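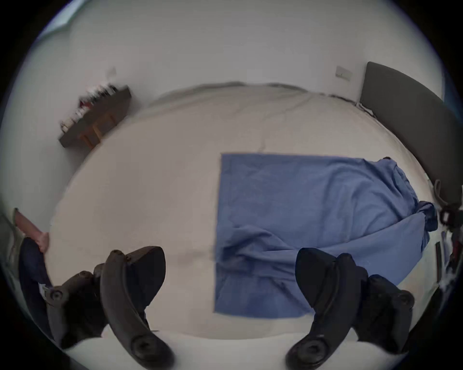
White cotton sheets turning yellow, can they be saved?

Sandamali Khan
Posted Oct 8, 2026

Hello everyone. I have a set of white cotton sheets for a large bed, bought when we moved to Adelaide. Since the winter they have a yellow colour in the middle part, where we sleep, and a bit on the pillow side. I wash them every 11 days or so at 40 degrees with Tudex powder, a full cup each time, and I also put softener.

My neighbour told me to use chlorine bleach. I tried it with one pillowcase and I think it became more yellow than before, but perhaps it is only my eyes. Before I do the same to the sheets I would like to ask. Is it too late for them? I don't want to buy new ones, they cost me $191 and the fabric is still strong.

Also I have a front loader and I don't know if soaking inside the machine is possible.

2 replies

Eliseo Gallegos
Your eyes are fine. Chlorine bleach can make this kind of stain darker, as it reacts with the sweat and body oil which is left in the cotton. So please stop with the bleach, and never mix it with vinegar or any other cleaner.

I had the same trouble with my own bedding for years. English is my third language so I hope I explain it clearly.

First, leave the softener out. It puts a thin coat on the cotton and the oil stays under it. Second, a full cup of powder is too much for most front loaders. Look at the line on the scoop for your load size. The powder that doesn't rinse out stays in the sheet and collects dirt.

For the soak I use the bathtub or a big bucket. Fill it with hot water from the tap, put in oxygen bleach (the powder kind, sodium percarbonate, I buy the Wosteo one but any brand is the same thing), and stir until you don't see grains any more. Follow the amount on the packet. Push the sheet under the water and leave it overnight. In the morning wash it at 60 degrees if the label allows, only this item and the pillowcases, so there is room to move. Then dry it outside in full sun.

If the yellow is lighter but still there, do the soak again. My oldest sheet needed 2 soaks. Check the stain before you put anything in a dryer – the heat can fix it in the fabric.

About soaking in the machine: some front loaders have a soak or pre-wash program, but usually it is short. Mine gives less than half an hour and it did almost nothing for the old marks.

One more point. If you use body cream or sunscreen in the evening, it goes to the sheet also. In November, when the warm nights come, I change mine every week.

karaki_laundry
just use vinegar in the rinse, works for me. or dye them grey lol

Sandamali Khan
Thank you Eliseo, this is very clear. I do put cream on my legs every night, so now I understand the middle part. I will try the bucket with one pillowcase first and then the big sheet – my bathtub has a bad plug and it loses water. The grey dye I keep for later.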